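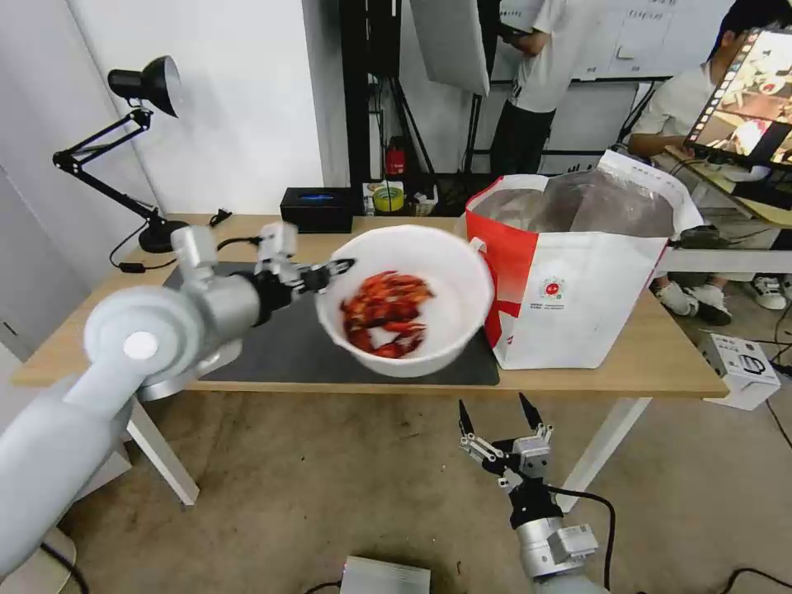 Gizella Borbély

Checklist for the two-arm table cell, kitchen clearing task. I do these walk-rounds for Halar, and the question they keep asking me is whether the thing is ready to go in somebody's kitchen. My short answer is at the end. The checklist comes first, with OK, Fix or Note against each line and my comments where I had any.

Inspection date: June 10, 2018
Task on the table: bowl of cooked crawfish, lifted by one arm over the mat

1. Reach of both arms marked on the floor – Fix
There is no tape line. A roll of tape is on the shelf area behind the desk. Mark the line before the next session.

2. Stop button within reach of the operator – OK
Tested from the chair with the arms moving slowly. Both held position. I would still like a second button at the far side of the desk, where people walk past.

3. Grip on the bowl – Note
Two fingers on the rim of a plastic bowl, with the bowl tilted and all the weight low down on one side. A person would put a thumb over the edge and spread the other fingers underneath. The gripper has the rim and nothing else. A rim grip is allowed under our sheet up to 449 grams including contents. Weigh every load and write it down.

4. Second arm assigned a job – Fix
It stands open and empty while the first one holds the bowl. If it has no job in this step, park it. If it is there to steady the load, program it to do so. Kieran Kershaw says the next Coreck update handles this. I will check it when it is installed.

5. Finger tips – Note
The fingers on the open gripper are narrow and pointed. Fine for picking up small items, less fine near a hand. Nobody reaches over the mat while power is on.

6. Speed limit with people in the room – OK
Set to 70 millimeters per second. Keep it there. I have heard the argument that no customer will wait that long for a cleared table, and it may be true, but it doesn't change the limit.

7. Cables – Fix
Lamp cable trails across the back of the desk. Clip it. Black cables also run over the floor near the round white base at the left. Cover them. Wrist cable loops out to one side, so check that it can't catch on the bowl or the lamp at full turn.

8. Desk lamp – Note
Tall, jointed, and on the desk the arms work over. Move it or clamp it.

9. Tote bag – OK
Lined, stands up by itself, on the right of the desk. The lip of the liner bunches over the opening and could snag a finger tip. Fold it down.

10. Fire extinguisher – OK
Small red one, hung up at the back. Gauge and tag checked.

11. Food on the equipment – Fix
Shells and claws are hard on joints and seals. Wipe down both grippers after each run and log it. The log had no entries after February.

12. Operator training – OK
Records for the Lightfoot controller are up to date.

Comments

Can it clear a table yet? In the run log for this task there are 258 attempts. I read through it for dropped loads and found 10, all of them with the bowl tilted. For a lab that is decent. For a kitchen with a child in it I would not sign.

What I would sign for is a fixed station with a guard, one kind of bowl and a person loading it. The Fekivov dish line works that way and I passed it with two minor fixes. Open items 1, 4, 7 and 11 are to be closed before I come back.

Filed under: Inspections, Robots at Home and Work

Recent checklists
Fekivov dish line – guard and interlock check
Shop-floor sweeper, aisle test
Towel folding table, second visit
Battery charging corner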